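Hanging out the wash without a dryer

The dryer died in January and I decided not to replace it. The repair quote was $445 and a new one the same size was $587 delivered, and neither number appealed to me. I'd been drying half the load on the line anyway, so I thought I'd see how long I could go doing all of it that way.

We live in Wonda, where it gets to 33 by lunch for most of summer. For those months there's no trick to it. You put the clothes out at seven in the morning and bring them in at ten. Leave them until the afternoon and the dark colours fade and the towels go like cardboard.

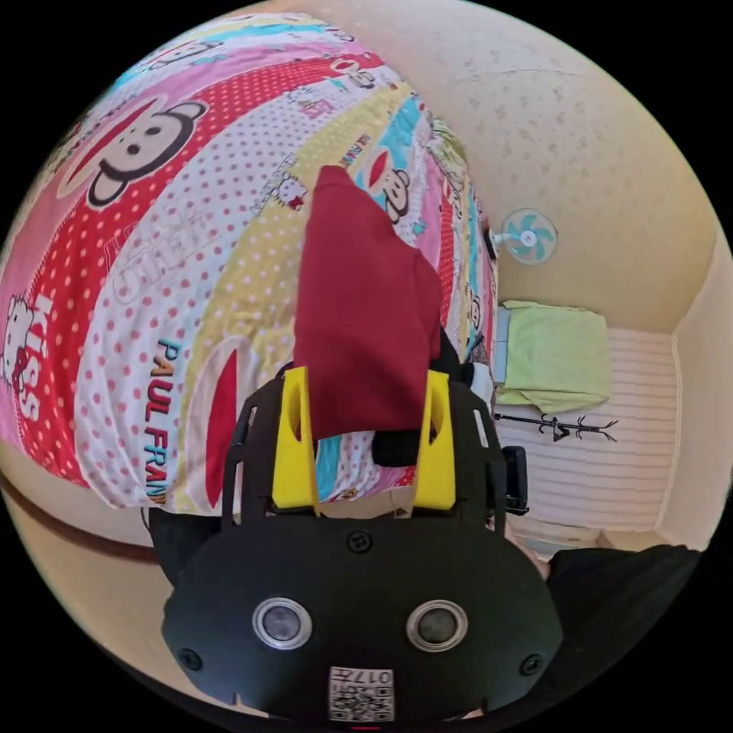 Winter was the part I was worried about. The backyard faces south and the Hegyi Street flats put the whole line in shade from 2 o'clock onward. The first few weeks of cold weather I kept bringing in things that felt dry, folding them, and finding they smelled off a few days later. Cold and damp feel much the same to your hands. I now hold the thing against my cheek, which works better -- my mother did that and I never asked why.

I also bought a second-hand airer, a Filel with fold-down wings. It holds one full load if you're careful and one and a half if you're not, and the one and a half takes two days. It stands in the hallway next to the window. I tried it in the bathroom first and that was a mistake, even with the fan going.
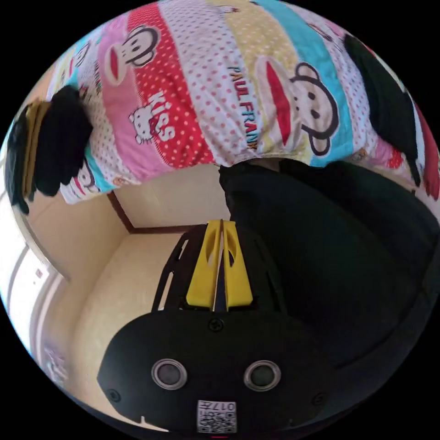

The other thing that helped was the spin cycle. I'd been using the default on the washing machine for years without looking at what it was. Turning it up one setting took most of a day off the drying time for jeans. It does crease shirts more, so shirts get their own load on the lower spin and go straight onto hangers while they're still damp. I button the top button and pull the collar flat. I haven't ironed anything since April. 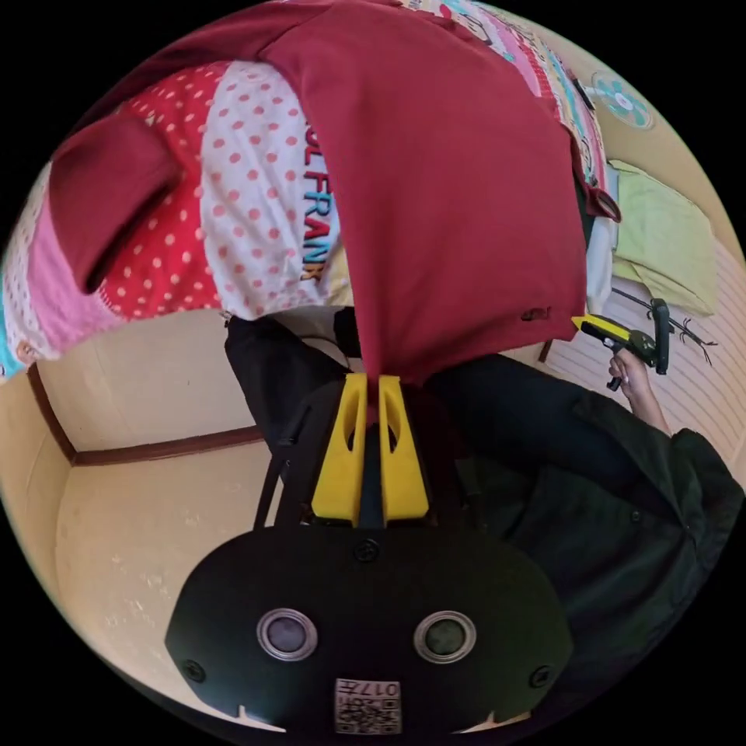 Sheets and blankets are still a nuisance. I do one bed at a time now and wait for a windy day. Pegging a sheet by the hem along two lines, so it hangs in a U, dries it a lot faster than folding it over one. I used to buy the cheap plastic pegs and they'd snap by the second summer. The Griltetti hardware shop had stainless wire ones in a tub by the counter and I've lost one of those, down the drain, my own fault.

The gap where the dryer was has the ironing board and the dog food in it. 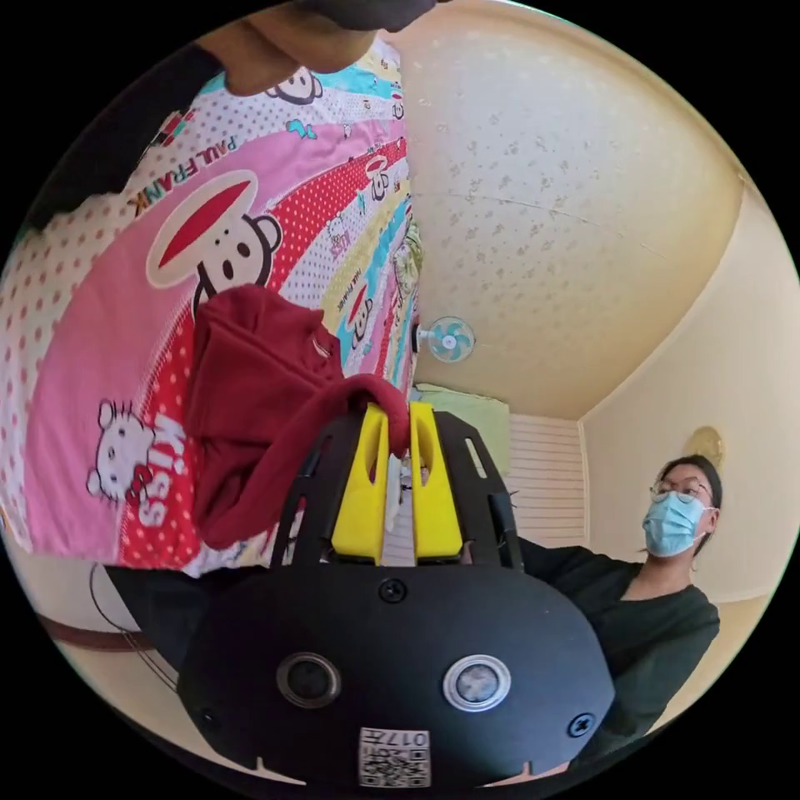 Yellow fingers, number 017 on the label.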